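Clostel wedding album kit: a year on, a review

Posted in Albums and Keepsakes

We got married in March, in the rain, in a barn that had been described to us as "draught-free". We came away with 1573 photographs, a marquee bill and a firm promise to each other that we would make a proper album before our first anniversary. We made it with a fortnight to spare, and the thing we made it with was the Clostel kit.

For anyone who hasn't met it, the Clostel is a make-your-own album for people who don't want to pay a designer and don't trust themselves with a blank scrapbook. You get a linen-covered binder, a stack of thick cream pages, a packet of tissue sheets to go between them, a bone folder, a roll of adhesive tabs and a booklet of layouts. You choose your pictures on the website, the firm prints them and the whole lot turns up by courier. Then you stick them in. The sticking in is presented as a romantic evening for two with a bottle of something. Ours took eleven evenings and we stopped speaking during the fourth.

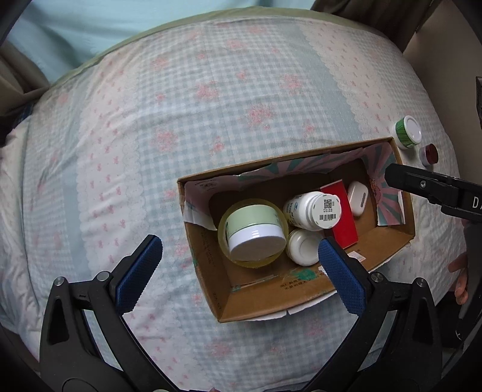

Choosing the photographs is the worst part and the kit can't be blamed for it. Our photographer had sent everything, including 324 of people walking from one place to another. The Clostel website lets you mark each picture yes, no or maybe, and I can report that a maybe pile is where a marriage goes to be tested. The site does save as you go, which is more than I can say for Zistex, the printed-book service we tried first. Zistex logged me out after an hour of dragging and dropping and, when I got back in, had kept the cover and thrown away the wedding.

The prints themselves are very good. The colours are a touch warm, so my mother-in-law looks as if she'd been on holiday, and she has asked for copies. Blacks are properly black. The two or three indoor shots I expected to come out as brown soup are perfectly readable. There's a matt finish and a lustre finish, and I'd go for the matt unless you enjoy wiping thumbprints off your own face.

The pages are where your money has gone. They're heavy, they lie flat, and they have a slight tooth to them that takes a pencil nicely if you want to write captions. We wanted to write captions. We now have a caption reading "Speeches (long)" that will outlive us both.

Now the tabs. You get 3000 of them on a roll and this sounds like generosity until you learn that every print wants four, that a third of them come off stuck to the backing paper, and that the rest come off stuck to you. I found one on my work jacket at Easter. They do hold, though. Nothing has dropped out in a year of being passed round by relatives with cake on their hands, and a print can be lifted and moved in the first minute or so if you've put your uncle in sideways.
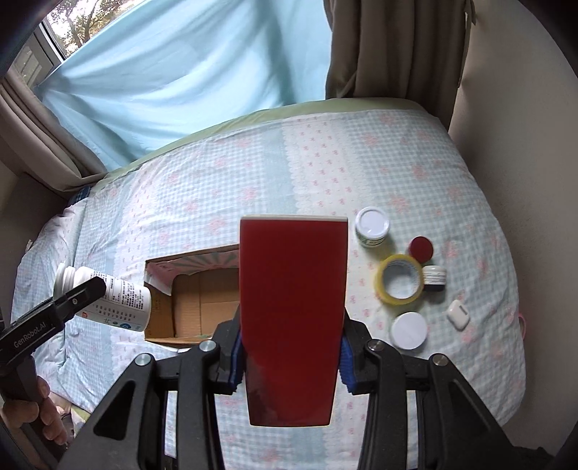

The layout booklet is a mixed bag. Half of it is sensible: one big picture facing four small ones, that sort of thing. The other half seems to have been drawn up by someone who has never had to fit a group of forty cousins on a page. There's a layout called "Whisper" with a single photograph the size of a matchbox in the bottom corner. We tried it. It looked as though the rest had fallen off.

One proper complaint. The binder closes with a ribbon, and the ribbon is glued rather than stitched. Ours came away at one end by the summer. Clostel sent a replacement cover without any fuss, which was decent of them, but it meant taking out every page and threading them all back on the posts in the right order. We got the cake before the ceremony and had to start again.

On cost, the large size with prints came to £492. A friend paid a good deal more for the Yusof, which is designed for you and arrives finished in a box you could bury a cat in. It's beautiful and she did no work at all. Another couple we know bought the Sestberg, which is cheap and cheerful and has plastic sleeves. They finished theirs in an afternoon and look very rested.

I'd buy the Clostel again, with a different method. Do the choosing separately, each of you, and only compare notes at the end. Order the spare pages at the start, as the postage on them later is daft. Leave the tissue sheets until last or they'll be all over the house.

Four stars. It would have been five with a stitched ribbon.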